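Thursday, July 1, 2021

I finally sent in the paperwork for the film tonight, and I have to write it down while I still feel this pleased with myself (and before I remember something I left out!). The state film office moved all its permits and ratings forms over to a new website called Pondia back in May, and I have been putting off learning it ever since. The old way was a trip to the office in Nisbet with a folder under my arm, a long sit on a hard bench, and then a nice chat with whoever was at the window. I'll miss the chat. I won't miss the parking.

Anyway, it took me almost 30 minutes just to make the account, mostly my own fault for typing the production name as Dedlow Pictures when the registration says Dedlow Picture Company. After that it went along quite sweetly. You fill in a page, it gives you a little green check, and on you go to the next one. There were 20 pages, and I drank a whole pot of tea getting through them. My application number is 3676, which I've put on the inside cover of this book so I can't lose it.

The part that worried me was the running time, and whether the Pulia footage counts as a separate short or part of the main film. The help page said to list it as part of the main film if it shares the credits, so that's what I did. I do hope that's right. They say an answer comes in 7 working days, and in the old days it could be most of a season, so I'm trying not to get too excited.

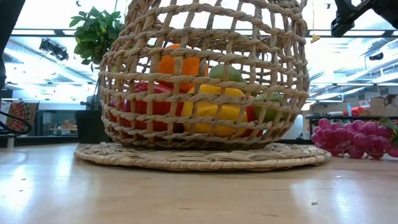 The fee went through on the second try, and I saved the receipt in two places like a sensible person. Then I noticed how late it was and that I'd had no supper at all. There was a red pepper in the big woven basket, a good glossy one, and I thought about stuffing it with rice and doing the thing properly, but I ended up having toast and the last of the soup and reading my confirmation email over again. Tomorrow I'll start on the poster, and I must call the theater in Nisbet about the sound.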